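How do I keep onions from sprouting in a warm kitchen?

Veronika Zaugg
2025-02-17
I buy a big bag in November and a lot of it sprouts by now. The apartment has no cellar. Is the counter a bad place?

Zlata Chornovol
It's too warm. Use the coolest closet you have, keep them dark, and never store them with potatoes. Mine last up to 3 months that way. Something that lets air through helps too — mesh, paper with holes, wicker.
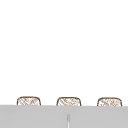 Tops of three small woven shapes behind a gray ledge (rendering)

Check every week and pull any soft ones. Sprouted onions are fine to eat if they're still firm.

tusorik13
just buy less at a time. i chop and freeze the rest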